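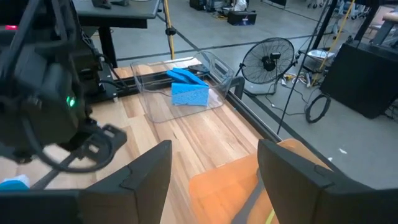 How to Care for a Butcher-Block Tabletop

I love a butcher-block top. All those joined planks in cream and tan and reddish brown, and no two tops alike! They do need a bit of looking after, though, and the good news is that the whole job fits into one easy afternoon (plus a night of waiting).

What you'll need

A sponge that you keep for this table only
Dish soap
Two clean, dry cotton cloths
A sheet of 600 grit sandpaper
Food-safe mineral oil
A plastic bin to hold it all. A clear one is great, and handles make it even better

Step 1: Clear and wash

Take everything off the top, crumbs included. Put a drop of soap on a damp sponge, squeeze it out well and wipe along the planks. Go over it again with plain water, then dry it right away with a cloth. Never leave a puddle sitting on a seam!

Step 2: Let it dry

Give it at least a few hours. I usually wash mine in the morning and come back after lunch.

Step 3: Sand lightly

Run your hand over the wood. If it feels fuzzy or rough, sand those spots gently, always with the grain. You're only knocking down the raised fibers, so a few passes will do. Wipe up every bit of dust before you go on.

Step 4: Oil it

This is my favorite part, when the color comes up and the reddish planks really start to glow. Pour a small pool of oil in the middle and spread it out with a cloth until the whole surface is covered. Do the edges too, and the end grain twice (it drinks up a lot). Leave it overnight and buff off whatever is left in the morning.

How often?

A new top wants oil once a week for the first month. After that I do mine whenever water stops beading on it. In January, with the heat running, that comes around faster than you'd think.

Water rings

Try a little more oil first and leave it for a day. If the ring is still there, sand just that spot, wipe it clean and oil again. Blend outward a few inches so you don't end up with a pale patch.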